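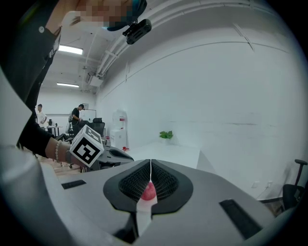
A dark sleeve, a bracelet of small pale beads and a good grip.

The school board meeting in Flosville was supposed to end at nine. By half past, people were still lined up along the wall of the gym with their little numbered cards, and the man holding card 38 had started sharing a bag of sunflower seeds with the woman holding card 37. They had never met. They disagreed about the bus routes, loudly, and then one of them asked where the other had bought her boots.

I have been to a lot of public meetings (it's a strange way to spend your evenings, I know) and I can't remember one that felt so alive. Flosville has been doing something wonderful with the most neglected three minutes in American democracy, the public comment period, and the town is having a great time with it.

The old system will sound familiar. You signed up online by noon, you spoke at the end of the night after the budget items, and the board stared at you and said thank you. Attendance had gotten so thin that the March meeting drew 14 people, and most of them worked for the district.

Jarmo Turunen was one of the few who didn't. He repairs furnaces, has two kids at Quintela Elementary, and had come to ask why the crosswalk on Zoltier Avenue still had no paint on it. He waited three hours. When he finally got to the microphone, he used his time to ask a different question: why did the public go last?

"I was tired and I was hungry," he told me, laughing. "If they had called me up at seven, I would have talked about paint and gone home."

The board chair wrote the question down. Over the following weeks Turunen and a handful of other parents drafted a two-page proposal at a back table in the Nunetti bakery, and they carried it door to door until they had 276 signatures. The proposal asked for comment at the start of the meeting, no advance signup, interpreters in the room, and, my favorite part, a written answer to every question within two weeks, posted where anybody can read it.

There was real pushback. Two board members worried that the business of the night would never get done, and one of them had a fair point about staff time. Somebody has to write those answers. The compromise was a one-year trial, with a cap of one hour on comment and the option to extend it by a vote. It passed by a single vote.

The first meeting under the new rules was held on September 4, 2018, and the custodian ran out of folding chairs. People talked about buses, of course, but also about the pottery kiln that has sat unplugged since it was delivered, and about whether eighth graders should be allowed off campus for lunch. An older man spoke in Spanish about his granddaughter's reading teacher, and when the interpreter had finished, the whole gym applauded for a teacher who was home with a cold and missed it.

A sixth grader read a letter about the water fountain by the music room. She got her written answer in nine days! The part had been ordered. She brought the printout to school and taped it above the fountain.

I asked the district office how the answers were going. The honest reply was that they're a lot of work. The page where they are posted had been opened 1,310 times when I checked, though, and the clerk who keeps it up told me she now gets fewer phone calls, and friendlier ones. She has also started correcting the board's spelling, which she has wanted to do for years.

Not every answer is a yes. The lunch request was turned down, with two paragraphs on supervision and insurance, and the eighth graders are already working on a second version. They've asked Turunen for advice. He told them to bring snacks and get in line early.

The crosswalk on Zoltier Avenue belongs to the city, as it happens, and the city council takes public comment at the end of the night. Turunen has picked up a copy of its rules.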